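Week 8: Collecting Demonstrations for Two-Handed Manipulation

Unit notes, Robot Learning. Read before the Wednesday lab.

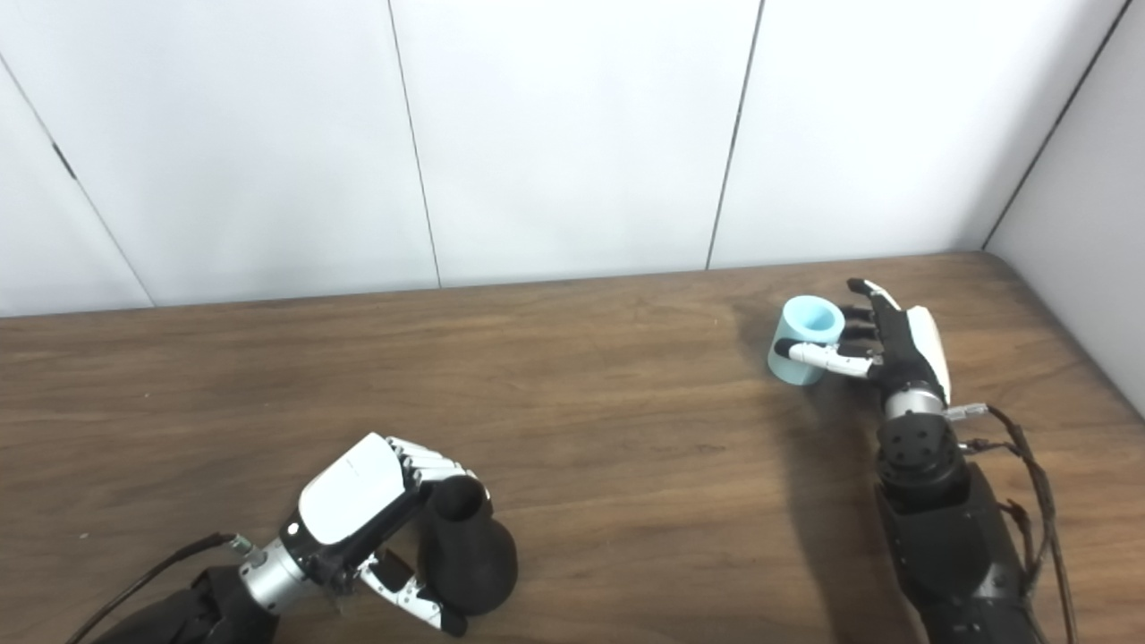
Hussam Zein asked after last year's lecture why the operators could not simply record 300 good grasps of a single object and leave it there. A policy trained that way, he suggested, would at least be reliable at one task, and the labelling effort would be a fraction of ours.

The objection is reasonable and the notes below address it in part. A single-object set gives a policy that reproduces one hand shape. With a vase-shaped object in the left hand and a cup in the right, the fingers close on different geometries: a narrow neck over a rounded body in one case, a short wide cylinder with a thick rim in the other. Both grasps are stored against the same timestamps, so the learner receives them as one joint action and can model any dependence between the arms.

8.1 Definitions

Episode: one continuous recording from the start pose to the release of both objects. Episodes are never spliced.

Observation: head camera image, joint positions of both arms and both hands.

Action: commanded joint targets, logged before smoothing. The Tilari logger also writes the smoothed values to a second channel. Do not train on that channel.

8.2 Variation within a set

Each set contains 300 episodes. Object start positions are drawn from a grid of 21 cells on the tabletop. The draw is made by script; operators left to choose for themselves favour the centre cells. Lighting and wall background stay fixed within a set and change between sets.

Colour deserves a separate remark. If the dark object is always on the left and the light one always on the right, colour and side are confounded. Swap sides for half the episodes.

8.3 Rejection criteria

Discard an episode if a cable crosses the fingers of either hand, if the head camera drops frames, or if the operator pauses for longer than 2 seconds with neither arm moving. Keep slips followed by a successful regrasp and tag them "recovery". Fares Sayegh's analysis of the March sets found that removing recoveries lowered the success rate on unseen start positions.

8.4 Reading and preparation

Plostar manual, chapter on hand calibration. Bring your calibration file to the lab; files from the previous semester will not load. Episode sheets are submitted through the Moussa portal by 5 pm on the day of the lab.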